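I've been putting off learning to bake bread for years, and February finally wore me down. It was dark by five, the soup was on, and my neighbor Orysia Shevchuk handed me a jar of her starter over the back fence with the words "feed it or it sulks." So I fed it!

My first loaf could have held a door open in a hurricane. The second was better (I'd stopped peeking in the oven every 8 minutes, which Orysia had told me to do from the start), and by the fourth I had a crust that crackled when I set it on the rack. I stood there listening to it like a fool, with my coat still on.

What I love most is how the whole thing stretches out over a day. You mix before breakfast, fold the dough whenever you pass through the kitchen, and in between you get on with everything else you've been meaning to do, whether that's the ironing or a letter to your aunt. 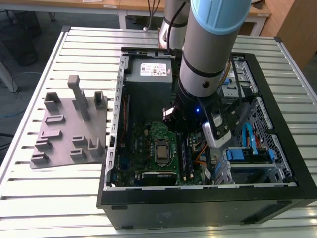
The folding is the part I'd fuss over least. Wet your hands, pull up one side, tuck it over, turn the bowl and go again. If you lose track and miss one, the dough forgives you. Mine sat until 9 one night while I was on the phone with my sister, and it made the best toast we've had all winter, with far too much butter and the last of the plum jam.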